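Unit 4 handout – Cleaning validation for shared work surfaces
Course lead: Parveen Naqvi. Lab sections: Noman Ansari.

## 4.1 Terms

**Soil** is any unwanted material on a surface. **Residue** is the soil left after a cleaning step, including traces of the cleaner itself. **Recovery** is the fraction of a known residue that a sampling method picks up, written R.

## 4.2 Wiping as transfer

A dry wipe moves soil from the surface to the wipe until the wipe is loaded. After that point it mostly spreads soil sideways. Two things follow:

- Fold the wipe and use each face once.
- Work in parallel, overlapping strokes from the cleaner side to the dirtier side.

Circular strokes bring the loaded face back over ground already covered and are not accepted in the lab sections.

## 4.3 Calculating residue

For a swabbed area A, with measured mass m and recovery R:

 residue per unit area = m / (A × R)

Worked case: m = 112 µg, A = 50 cm², R = 0.80. The result is 2.8 µg/cm². Leaving out R gives 2.24 µg/cm², an underestimate. Report R with every result.
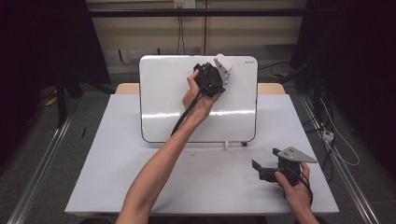 R depends on the surface as well as the swab. Smooth, nonporous panels usually give higher values than raw wood, where soil sits in the grain. A value measured on one material must not be carried over to another – determine it again on a coupon of the same material and finish.

## 4.4 Blanks

Run one unused swab through the full extraction with each batch. Subtract the blank from m before applying the formula. If the blank is more than a tenth of m, repeat the batch with new solvent.

## 4.5 Problems

1. A swab of 50 cm² gives m = 436 µg, and the blank is 17 µg. With R = 0.75, find the residue per unit area.
2. Repeat problem 1 with R = 0.60 and state which surface type might explain the lower value.
3. Read Sandhu, chapter 3, and list the assumptions behind a constant R.

Written answers go to Shagufta Shaikh before the next lab section.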